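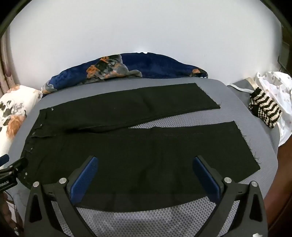

Steltetti Care Label Corpus

Version 4, 2020-01-04

What it is

Steltetti is a plain-text collection of over 3,000 garment care labels, typed out word for word, including the words that aren't words. It covers washing, drying, ironing and the small threats manufacturers like to sew into a side seam.

Where the labels came from

Most were copied at the Trurside secondhand market, with the stallholders' permission and mild pity. The rest came from the returns shelf at Daswood, a uniform supplier. Labels that had faded to a gray smear were left out, though a few of them were probably the most truthful.

Files

labels.csv: one label per row
symbols.csv: laundry symbols, spelled out as text
begovic_codes.txt: the Begović scheme, which sorts instructions by how likely anyone is to follow them

Columns in labels.csv

id: a number, never reused
garment: trousers, shirt, coat and so on
fiber: as printed, even when it adds up to more than 100 percent
text: the full label, line breaks kept
lang: 11 languages so far
code: Begović code, 1 (obeyed) to 4 (decorative)

Known problems

"Wash with like colors" appears in 70 different wordings and we have merged none of them. Black trousers are overrepresented, thanks to Daswood. Raw hems get their own warnings on some labels ("fraying is a feature of this product"), and these are filed under text, as there is no column for excuses. Accented letters broke in version 2. If you still have version 2, please stop.

"Dry clean only" and "dry clean" are kept apart. People have asked us to combine them. Those people have not ruined a coat.

Use

Free for any purpose, with credit. Don't use it to decide how to wash something you like. Corrections are welcome if they quote the id and the label as printed.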